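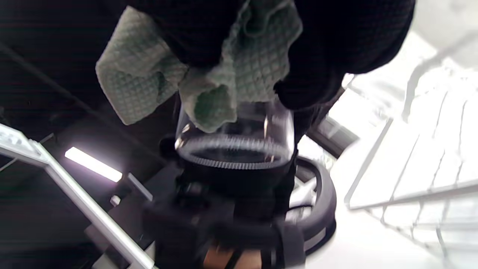
Clulamar gallery: wrist-view perception for kitchen tasks

This page collects views from the Clulamar recordings, together with notes on how the software handles them. Clulamar is the part of our stack that turns wrist-camera video into contact labels, object masks and short-horizon plans. The recordings are made with hand-held gripper tools. Recording, labeling and replay are three separate programs and can be run on different machines.

The current release holds 2,386 episodes. Of these, 2,217 pass the automatic checks and are used for training. The remainder stay in the archive with their failure codes, and can be loaded with the flag keep_rejected set to true.

Towel and glass jar

A black-gloved hand holds a pale green waffle-weave towel over the rim of a clear glass jar. The label for this segment is "cloth in contact, rim and inner wall".

Cloth mask: the raised grid of the weave gives the tracker plenty of texture along the lit folds. The deep folds go dark green and are filled in from neighboring time steps.

Glove mask: dark knit on a dark background. The hand model is run first and the cloth model second, so that the boundary between them is owned by one process only. Running them in the other order gave masks that flickered along the fingers.

Glass: depth is not trusted inside the jar outline. Gunent, the geometry module, fits a cylinder to the side highlights and to the dark ribbed ring at the bottom, then passes the fitted surface to the planner in place of measured points.

Base and collar: the black base under the jar is blurred by motion and gets a low weight in pose estimation. The round black collar to its right is tracked as a separate rigid object.

Background: the slanted tines of the white dish rack repeat at even spacing, and feature matching can slip by one tine without any rise in error. Ysaline Poulain added a repeat test in January that drops such matches before the pose solver sees them.

Exposure: dark on the left, close to clipping at the upper right. The light strip on the left is masked as a source. Gain is estimated per tile – a single global value lost either the rack or the base.

Notes on planning

The planner, Pringle, works on contact labels and never on raw pixels. It proposes cloth motions as short arcs around the rim and scores each one against the fitted cylinder. The default is 100 candidates per step. Raising the number helps with narrow openings and costs time in proportion.

Cloth is represented as a coarse sheet with 4 control points. This is too few to predict individual folds, but it is enough to say which side of the rim the cloth is on. Ilona Győri is testing a denser sheet for wiping tasks, and the file format already has room for it.

Viewing the labels

Jeka is the viewer. It opens an episode folder directly and draws masks, contact labels and planned arcs as layers over the video. Press M to switch masks, C for contacts and P for plans. Edits are written to a side file – the original labels are left unchanged. To discard edits, delete the side file and reload the episode.

Known issue: after a jump in the timeline, the contact layer can lag one step behind the masks until playback starts. Fixed in the development branch.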